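Presetby Fabric Care Label Text, version 2

Overview

This dataset holds the transcribed text of care labels from household textiles: towels, dishcloths, bedding, curtains and a small amount of clothing. Each record is one label. The text was typed by hand from the label and then normalized. It was built to test parsers that turn free-form washing instructions into structured fields.

Maintainers: Kalliopi Christodoulou (schema, normalization), Giang Tô (transcription, release).

Last updated: Dec 28, 2019

Files

labels.csv - one row per label, UTF-8, comma separated, header in the first row
symbols.csv - lookup table for care symbols and their short codes
splits/ - train and test ID lists
CHANGES.txt - differences from version 1

Fields

labels.csv has 11 columns. The ones most users need:

label_id: string, unique, stable across versions
item_type: towel, dishcloth, sheet, curtain, garment, other
raw_text: label wording as printed, line breaks replaced with a vertical bar
fiber: list of fiber names and percentages, semicolon separated
wash_temp_c: integer, empty if the label gives no temperature
dry_code: short code, see symbols.csv
bleach_code: short code, see symbols.csv
lang: language of the first text block on the label

Percentages in the fiber field are copied as printed. They do not always add up to 100. We did not correct them, and a parser that rejects such rows will lose valid labels.

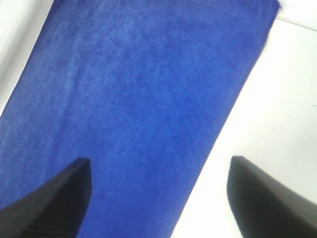 Temperatures printed in Fahrenheit were converted to Celsius and rounded to the nearest whole degree. The original value stays in raw_text. Where a label prints both units and they disagree, wash_temp_c follows the Celsius figure.

Normalization

Fiber names are mapped to lower-case English. "Polyamide" and "nylon" are merged under polyamide. "Microfiber" is kept as its own value when the label names no fiber content, and dropped when it does. Trade names are left in raw_text only.

The scripts were written for Zundbridge, our in-house text cleaner, but nothing in the output depends on it. Any CSV reader will do.

Known problems

Worn labels are underrepresented. If more than 12 characters could not be read, the label was left out.

Two item types, curtain and other, overlap. Shower curtains appear in both. This will be fixed if there is another release.

The symbol for line drying in shade was coded as plain line drying in version 1. Anyone who trained on dry_code before August should rerun with the current file.

Splits

Splits are made by manufacturer, so no maker appears in both train and test. Random splits give inflated scores - many makers reuse the same wording on every product.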